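Multi-fingered hand or plain two-jaw gripper for paper cups?
Posted in Robot Arms and Grippers by Usman Bajwa, 4 Jan 2019

We have a pair of arms on one table and a budget for one sort of hand. I've been trying a five-fingered Stokuva on loan since August, against our old Golcombe two-jaw, and the test object is a paper cup, chosen by my manager on grounds of price. The jaws are dull and they work. The hand is lovely and sulks. I've done 176 picks with it and I still can't say whether I'm testing the hand or my own patience.

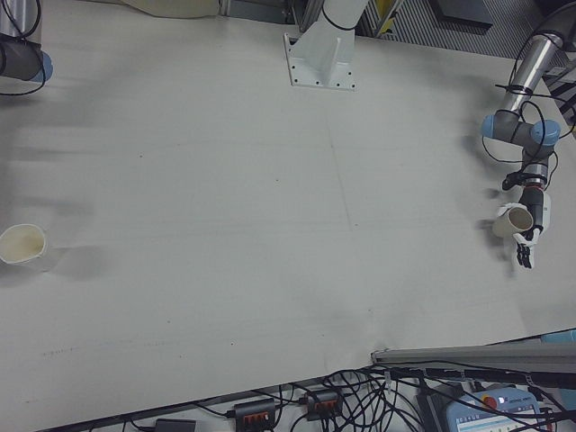 My main worry is grip force on thin card. The jaws have one number to set and the hand has one per finger, so every change means an afternoon. With the cup held on its side, mouth towards the open table, I can at least look in and see how the rim is doing. Is there a sensible starting force, or do I just keep buying cups?

Rafia Cheema

Start at 20 per cent of the hand's maximum and creep up. Set the thumb first and leave it alone, then bring the fingers to meet it. Most people do the reverse and end up with an oval. 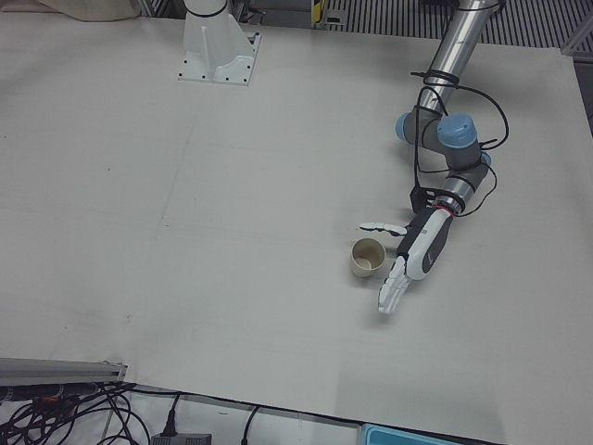
Approach matters more than force, in my experience. I'd stop the hand short, check the pose, and only then let it close. Yours has the four fingers out flat with their tips on the tabletop and the thumb pointing across above the cup, and I'd raise the whole wrist a touch before closing. Fingertips dragged along a table are expensive — ask me how I know. The Rizvi controller lets you save that pause as a waypoint, if you can find the menu.

Naheed Bhutto

Just use suction.

Amna Paracha

Suction on a paper cup, Naheed? Good luck with the seam. I ran a similar comparison with a Cesar hand, up to 10 cups a session, and got most of my answers from the wrist camera.

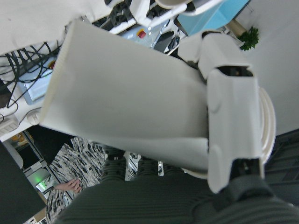 Do you need a wrist camera as well as the fixed one? For comparing grippers I'd have both, as the fixed view tells you where the arm went and the wrist view tells you what the fingers did when it got there.
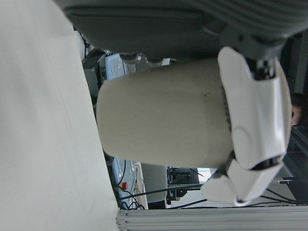 Contact is what you should be logging. Write down which finger touches where, every time, or the picks all blur together by teatime. In a view like this I'd note the upper finger pressing down with its broad pad and the lower one curling round from below, both at the open end. That's the bendy end of any cup, so try a grip nearer the base before you blame the force setting. If it still crushes them, buy the jaws and spend the difference on cups.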